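Budgeting for the second arm: Irén Balogh on equipment planning at Jeltotix
20/09/2024

Irén Balogh has run the equipment budget at Jeltotix for long enough to distrust the first page of any quotation. Her current task is a second picking cell, to be ordered in February, and most of our conversation concerned the lines that suppliers leave until page four.
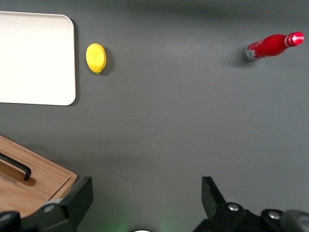 "The arm is the easy part," she says. "It has a price and a delivery time. Fingers, spare fingers, mounting brackets, cabling and a table that doesn't move are all quoted separately, or left out."

Her working figure for the gripper package is 3976 euros before tax. It covers one gripper, a wrist camera and 2 sets of fingers. Two suppliers, Beliser and Tavum, were asked for the same package. Beliser priced the camera bracket as an extra. Tavum included it but charged for calibration on site.

Balogh compares offers by what each cell must handle. The test list is deliberately ordinary: fruit, bottles, trays, boxes with handles. "A lemon and a bottle lying on its side need different openings and different force. If the supplier has only shown me cubes, I have no basis for a purchase."

She asks for trials on a plain matt surface, as glare from a polished bench upset the camera during an earlier evaluation and cost the team most of a week. Lighting now has its own budget line.

Wear is the other item she has moved forward. Finger pads are replaced after around 200 hours of running on the present cell, a figure taken from the maintenance log. The maker's data sheet gives none. "I put consumables in the first year's budget. Finance would prefer them in the second, but the pads don't know that."

On software she is brief. Licences at Jeltotix are paid yearly, and she will not sign for longer until the Doãn project, which shares the cell, has fixed its own requirements. Training is costed per operator and includes a repeat session after six months.

Asked whether she would lease, Balogh says the sums were done and came out slightly against it. The residual value of a used gripper was set at zero. The arm was given a third of its purchase price.

The order goes to whichever supplier confirms the spare parts list in writing. At the time of our interview, neither had.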